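## 5. Checking the gripper view in the simulator

Do this section before you load any of the club's practice tasks. You need a working install from Section 4 and a team login for the Presstead server. Ebbe Hedlund hands out logins at the start of the season in July.

1. Start the simulator and choose **Endela > Practice > Tabletop**.
2. Wait for the textures to finish loading. On the older lab laptops this takes up to 2 minutes.
3. Press **G** to switch to the gripper view.
4. Press **R** once to reset the arm, then open the fingers all the way with the right trigger.
5. Jog the arm toward the bowl in small steps. Set the jog speed to 5 or lower.
6. Stop when the rim of the bowl shows between the two fingers, just past the gripper housing.

> **Note:** The housing hides the near rim of the bowl in this view. Press **V** for the side view if you need to judge the distance — don't guess from the gripper view alone.
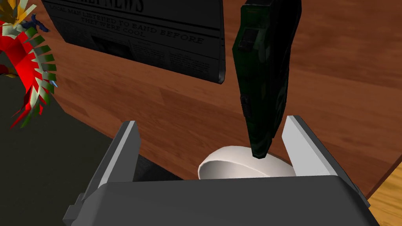
*Figure 8. Gripper view with the fingers open and the bowl between them.*

Compare your screen with Figure 8. Both fingers should be visible, with a wide gap between them. If one finger is missing, the view offset is wrong. Go to **Settings > Views**, choose **Restore**, and repeat from step 3.

The items in the scene change from task to task. The newspaper and the bird figure are background items and are not scored. You can leave them where they are.

### 5.1 Saving a run

1. Press **F5** to start recording. A red dot shows next to the timer.
2. Complete the task, or stop when the timer reaches 186 seconds.
3. Press **F5** again to stop.
4. Name the file with your team name and run number, for example `skjelbred_08`.
5. Copy the file to your team folder on Presstead.

> **Caution:** Do not press **R** while recording. The reset clears the run and it can't be recovered.

> **Caution:** Close the simulator before you unplug the controller. Unplugging it first can leave the arm moving in the saved state, and the next team will have to reset the task by hand.

### 5.2 If the arm does not move

- Check that the controller light is solid. If it blinks, hold the pairing button until it stops.
- Make sure no other team is logged in under your name.
- Restart the Pekport bridge from the tray icon, then start again from step 1.

If the arm still does not move, write down the error code and give it to Ebbe. Codes that start with E are listed in Appendix B.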